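Talks > Shell and scripting > Speaker notes

Last updated: May

Exit codes, traps and cleaning up after yourself
Notes for the speaker, 65 minutes with questions

Start with the terminal already open in an empty directory, font size up. Say who I am in one sentence and go straight to the first demo.

Demo 1. Run "false" and then "echo $?". Run "true" and do the same. Ask who in the room checks that number in their own scripts. Wait for hands. Then say that zero means success and anything from 1 to 255 means something else, and that the program decides what. grep returns 1 when it finds no match and 2 when something goes wrong, and people mix those two up all the time.

Point out that $? is overwritten by every command, including echo. If you want to keep it, put it in a variable on the very next line. Show rc=$? and leave it on screen.

Pipelines next. By default the exit status of a pipeline is the status of the last command. Run "false | cat; echo $?" and let them see the zero. Then "set -o pipefail" and run it again. Mention PIPESTATUS for people who need every value, but don't type it unless someone asks. It is a Bash array and it won't work in dash.

The Filtden story. Keep it under two minutes. Hernán Ayala had a nightly script there that dumped a database, piped it through gzip and then deleted the oldest backup. The dump command started failing after a password change. gzip was happy, so the script was happy, and it kept deleting. There were 5 good backups left when he looked. Two lines would have stopped it: pipefail, and an if around the pipeline.

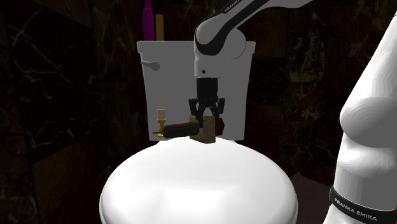 Slide 9: Franka arm over a toilet, simulated.

Leave slide 9 up while moving to traps. Drink some water.

Traps. The syntax is trap, then the command in quotes, then the signal names. Start with EXIT. In Bash it runs when the script ends, whether it ended normally or through an exit halfway down. It does not run on kill -9. Say this twice, someone always asks.

Demo 2. Script makes a temp directory with mktemp -d, sets trap 'rm -rf "$tmp"' EXIT, then sleeps for 300 seconds. Run it, list the directory from the second terminal, press Ctrl-C, list again. Single quotes matter: with double quotes the variable is expanded when the trap is set, with single quotes when it fires. Show both if the clock says we are before the half hour.

Order matters too. Create the directory first, check that it worked, then set the trap. I used to do it the other way round and Raimo Mäkelä caught it in review on the Jaltgate installer. With an empty variable the rm does nothing much, but change it to rm -rf "$tmp"/* and you have a real problem.

A later trap on the same signal replaces the earlier one. It does not add to it. For scripts with several things to clean up, write one function called cleanup and trap that. First line of the function should save $?, last line should exit with it.

set -e. Don't get dragged into the long argument. Three points only:
- it is ignored inside an if condition
- it is ignored on the left side of && and ||
- "local x=$(false)" hides the failure, so declare and assign on separate lines

The third one gets the most surprised faces. Have the example ready in local.sh – don't type it live.

If there is time, show the Clindudstead deploy script before and after. It is almost 2000 lines, so scroll to the lock file section and stay there. The old version left the lock behind after every failed run and people removed it by hand.

Questions. Likely ones: does this work in zsh (mostly, but the trap rules inside functions differ), what about subshells (the EXIT trap is reset, set it again inside), and should this be Python (sometimes, yes).

Leave the repo address on the last slide. Unplug the adapter and take it home this time.

This site uses cookies to remember your settings. Accept / Manage preferences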